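Wide printed fingers or the slim ones for bin sorting? (long, sorry)

ulises_nina
Hi all! I've been going back and forth on fingers for our two-arm table and would love some opinions before I order the next batch.

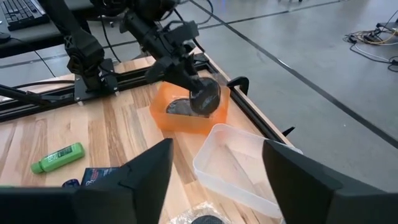 We're on the Plakance controller with both arms on the same rail, and the job is dull household stuff: bottles, little boxes, bags, soft things into tubs. I like the wide faceted fingers a lot (they forgive a sloppy approach, bless them), but they hide so much from the wrist camera. The box on the left is half gone behind one finger, and so is a corner of the clear tub behind the other. The slim Rota set would fix that, I think, but would it still hold a squashy thing over the orange tub?

liette.m
Lovely setup! I ran the slim Rotas for 500 picks in September and went back to wide. On anything soft they pinch one spot and the rest droops. I dropped 9, nearly all of them sponges.

Ayaaba_N
I'd disagree with Liette a little, with affection. That sounds like grip force to me. Mine came set at 2 out of the box and soft parts behaved much better once I turned it up. And I'd be more worried about the crinkly bag than the fingers, all those highlights are murder on my depth readings.

liette.m
Could be, I never touched the force setting! Still wouldn't trade back.

angeliki_s
Have you thought about tilting the camera mount before you spend anything? The Henao bracket lets you do it with one screw.

ulises_nina
Hadn't considered the bracket at all, thank you. I'll try that tonight and leave the order in the cart.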